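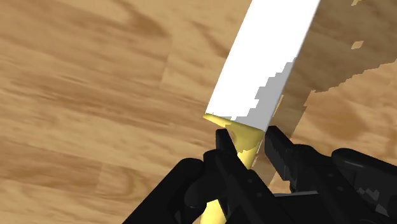

Elfriede Hämmerli wrote back on Friday that the scanner half of her Katenel 359 still goes missing after every restart, even though printing works fine, and that she had already reinstalled the package from the download page twice before opening the ticket. She also wanted to know whether she should just give up and carry her papers to the library.

Please don't give up yet, Elfriede! Thank you for being so patient with us, and for copying out the whole message (code 3020, "device not available") — it saved me a good bit of guessing. Reinstalling was a perfectly sensible thing to try. The trouble is that the regular package leaves the old scan driver in place if it finds one, so you can run it all afternoon and end up right where you started.

What I'd like you to do is this, and there's no hurry at all:

1. Unplug the USB cable from the computer. Leave the printer itself switched on.
2. Open Device Manager, click View, then Show hidden devices.
3. Look under Imaging devices for anything starting with Katenel. You may well find a faded entry or two. Right-click each one, choose Uninstall device, and check the box that removes the driver software.
4. Restart the computer.
5. Run the scan driver by itself, build 2306. It's on the same download page, under Other Files, a little further down than you'd expect.
6. Plug the cable back in when the installer asks for it, and not before.

If you have Prurkar running in the background (a few of our customers use it to keep drivers current), please pause it while you do this. It likes to put the older file back.

Update, 4:40 p.m.
Elfriede found two faded entries and removed both. Build 2306 installed and the scanner came up, but Idero, her scanning program, stopped with the bar at 100 percent and never saved the page. I asked her to open the settings in Idero and pick the new Katenel source from the list, as it was still pointing at the old one.

Update, 5:15 p.m.
She changed the source, scanned a letter and saved it as a PDF. Then she restarted, bless her, and scanned it again — no 3020 this time. She asks if the Xaba label printer on the other port needs the same treatment. It doesn't, it has its own driver and can stay as it is.

I'm leaving the ticket open until she has been through a few more restarts.

Status: waiting on customer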